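How to Request a Change of Judge in a Civil Case
Arard District Court, Self-Help Center
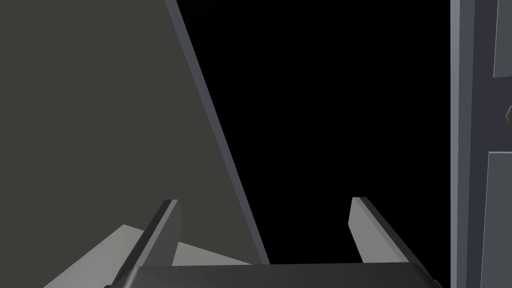
One reader of the earlier version of this page wrote that she had missed her chance because she thought the request could be made aloud at the first hearing. It cannot. The request must be in writing and must reach the clerk before the judge rules on any disputed matter.

Before you begin
You will need your case number, the name of the assigned judge, and the date on the notice of assignment. The time limit is 30 days from that date. Cases transferred from the Lundari branch keep their original notice date.

Step 1. Complete Form 59
State the facts that lead you to ask for another judge. Give dates and attach any papers you rely on. Disagreement with an earlier ruling is generally not a sufficient ground. A family or financial connection to a party may be.

Step 2. Sign the sworn statement
The statement is on page 2 of the form. Sign it in front of a notary or a deputy clerk. Unsigned forms are returned without review.

Step 3. File and serve
File the original at the Gruso Street counter before 4 p.m. Mail or deliver a copy to every other party and file proof that you have done so. There is no filing fee.

Step 4. Wait for the order
The assigned judge may step aside or refer the request to the presiding judge. Other proceedings in the case are paused until an order is entered. Most requests are decided on the papers, and your statement may be up to 790 words long.

If the request is denied, the case continues before the same judge. Ask the clerk for the review information sheet, which lists the deadline that applies to your type of case.

Court staff can explain forms and procedures but cannot give legal advice.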